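Joteleck Home Forum > Furniture > Tables and desks

Oiling a light wood-look tabletop – worth it?

onon_mike
Member, 2 posts

The guy at the store told me to put Drirnuron oil on my new table twice a year, once now and once in November. The top is a pale beige wood-grain laminate. He says it "feeds the grain." I have my doubts. What is there to feed?

Puspita Pasaribu
Regular

Your doubts are fine. The grain on a laminate top is a printed layer under clear resin. Oil sits on it and gets sticky, then you spend a weekend getting it off with dish soap. Mine is the same kind of color, cream with darker tan streaks and those arched loops you get on a plain-sawn board.
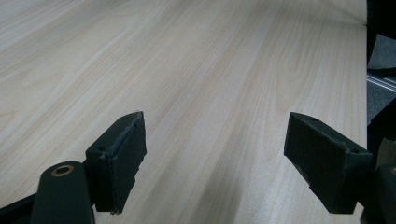
I've wiped it with a damp cloth for years and never oiled it. I don't believe the "protects against scratches" line on the bottle either. Show me a test.

jugah_fan
Member

Disagree. I used Drirnuron on my desk and the small scuffs are a lot harder to see. Been happy with it.

Puspita Pasaribu
Regular

For how long, though? Anything greasy hides a scuff until you wipe it. Try cooking oil on one corner and tell me the difference.

jugah_fan
Member

A few weeks. I'm not putting cooking oil on my desk, thanks.

tallpaul
Regular, 3,000 posts

Check the edge before you do anything. If the pattern stops at a thin strip, it's laminate. If the grain carries on down the side it might be real veneer or solid – then oil is at least a fair question.

onon_mike
Member, 2 posts

Thin strip all the way around. I'm taking the bottle back if they'll let me.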